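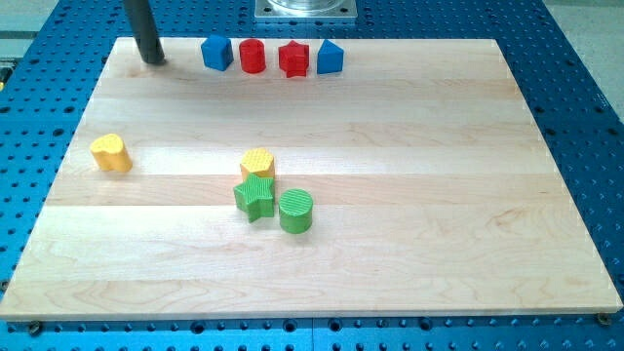 Caradog Lougher wrote to me after my last column to say that fiber is fiber, that a spoonful of powder in a glass of water does the same job as a bowl of beans, and would I please stop making people feel guilty about their breakfast. Fair enough, Caradog, and I'm sorry about the guilt! But I don't agree about the powder, and I've been stewing on it ever since.

I should say I've bought the stuff. I went through a whole tub of Gutby last July (the orange one, which tastes like a melted popsicle) and I took it every morning like a good girl. 2 scoops, stir fast, drink before it sets. It did what the label said it would, more or less. What bothered me was everything else I stopped doing. I figured I'd had my fiber by 8 a.m., so lunch was white toast, and dinner was whatever was quick, and the lentils sat in the cupboard looking at me.

A bean brings along protein, some iron, some folate, a bit of potassium, and several kinds of fiber at once, and you have to chew it. Most of the powders I've looked at are one kind of fiber with flavoring and a sweetener. Your gut bacteria are a mixed crowd and they don't all eat the same thing. I'm not a doctor, and if yours has told you to take a supplement then please take it and ignore me. I mean the rest of us, standing in the aisle at the drugstore with a tub in each hand.

And the prices! Keveck wants $40 for a month's supply. I can get an awful lot of dried chickpeas for that, and still have change for onions. Parri is cheaper but it comes in those little paper sticks, so you're mostly paying for the sticks. Skollen has a "daily gut reset" now, and I read the whole back of the pouch twice and I still can't tell you what's being reset.

Caradog's other point was that beans give him gas. Well, yes. They gave me gas too, for a couple of weeks, when I went from hardly any to a big bowl every night. Go slower than I did. Start with a few spoonfuls in soup, rinse the canned ones well, and drink more water than you think you need. Mine settled down, and I know people whose never did, and they eat oats and pears and seem perfectly happy.

So keep the tub if you like it, for traveling or for bad weeks. I'd just put the pot of beans on first.

Recent columns
Do You Need Breakfast at All?
My Argument With Oat Milk
Salt, Again
Readers Write: Sourdough and Bloating
What I Learned From Reading Yogurt Labels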